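Speaker notes: What the Clumton wash survey told us about mending
Talk for the Flundgate textile reuse day, Jun 10, 2022

Slide 1. Title

Say hello, check the mic in the back row. Mention that the handout is on the chairs and that the repair table opens after the second break. Do not start with the history of the project. Last time it took up half the slot.

Slide 2. The question

We wanted to know why people stop wearing clothes that still fit. The usual answer is fashion. Our answer is that a lot of clothes go out because of small faults in the fabric that start in the laundry: pilling, twisted seams, stretched necks, gray whites, a hem that has come down an inch.

Most of these are cheap to prevent and fairly cheap to fix. Most people do neither. The talk is about the gap between those two facts.

Slide 3. Where the numbers come from

We sent a form to households in Clumton and in Stolberg. We got 988 back. Of those, 912 were filled in well enough to use. The rest had the garment page left blank, and we dropped them.

The form asked people to pick the last piece of clothing they gave up on and tell us what was wrong with it. It did not ask what they thought of their washing habits. People are not good at answering that. I know I am not.

Pause here. Someone will ask about bias. Yes, people who fill in a form about clothes care more than average about clothes. The picture in the general population is probably worse.

Slide 4. Sorting

Spend some time on this one. Sorting by color is what everybody was taught. Sorting by weight matters more for wear. A heavy sweatshirt and a thin knit top in the same drum rub against each other for the whole cycle, and the thin one loses.

Zippers closed, hooks fastened, jeans inside out. Sheets on their own. A duvet cover will swallow everything else in the load and the things inside it come out half washed and badly creased.

The other point is how long things sit. A damp towel at the bottom of a pile is how mildew spots start, and mildew spots were one of the faults people said they had given up trying to remove. Hang it over a door first, then put it in the pile.
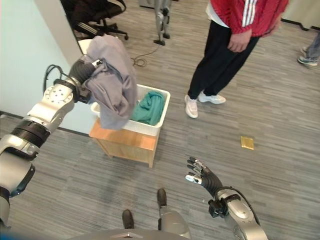 One reply on the Stolberg forms said that sorting by weight was fine advice for a family of five, but a person living alone would wait three weeks to fill a drum with nothing except thin tops. Read this out. It usually gets a laugh, and it is a fair objection.

My answer: run the thin things in a mesh bag inside the mixed load. It does most of the same work. If you have no mesh bag, a pillowcase tied at the top will do, as long as it isn't packed tight.

Slide 5. Water and spin

Keep this short. Cooler water for anything with elastic in it. Lower spin for knits. The high spin setting saves drying time and costs you shape at the shoulders and the neck.

Do not get into detergent brands. We did not test them. If asked, say we only looked at the amount. Most people use more than the label says, and the extra stays in the fabric and makes it stiff.

Slide 6. Drying

Two things here.

First, knits dry flat or folded over a rail at the waist. Hung from the shoulders wet, they grow. You can't wash that back out of a loose knit with any certainty.

Second, the dryer. I am not going to tell anyone to get rid of the dryer. I use mine from December on. Take things out slightly damp and finish them on a rack. The lint in the filter is your clothes, and the last part of the cycle makes plenty of it.

Slide 7. The 6 repairs

These are the ones we teach at the Sisodia workshop. Go through them quickly, the handout has the drawings.

Sewing on a button with a shank.
Taking up a dropped hem.
Closing a seam under the arm.
Darning a heel.
Patching an inside thigh before it goes through.
Removing pills with a comb.

The fifth is the one people leave too long. Once there is a hole, the fabric around it is already thin and the patch has to be larger than you would expect. Hold the jeans up to a window. If light comes through, patch now.

Pass the two sample swatches around at this point, starting from the left side of the room. Ask for them back. We lost a set in Flundgate before.

Slide 8. What we did not find

We expected price to matter a lot. It mattered less than we thought. People gave up on expensive sweaters and cheap ones for much the same faults. What did matter was whether there was a needle in the house. Where there was one, the forms more often mentioned an attempt at repair, even a bad one.

Be careful with the wording. The survey can't say that owning a needle makes people mend. It may be the other way round.

Slide 9. Next round

The next form goes out in December. It will be shorter and will have a page for shoes. If your town wants to take part, leave an address on the sheet by the door.

Slide 10. Questions

Likely ones: wool moths (cold store, not our subject, point to the back page of the handout), fabric softener on towels (leave it out), and whether we lend sewing machines (yes, from the Sisodia workshop, two weeks at a time, bring your own thread).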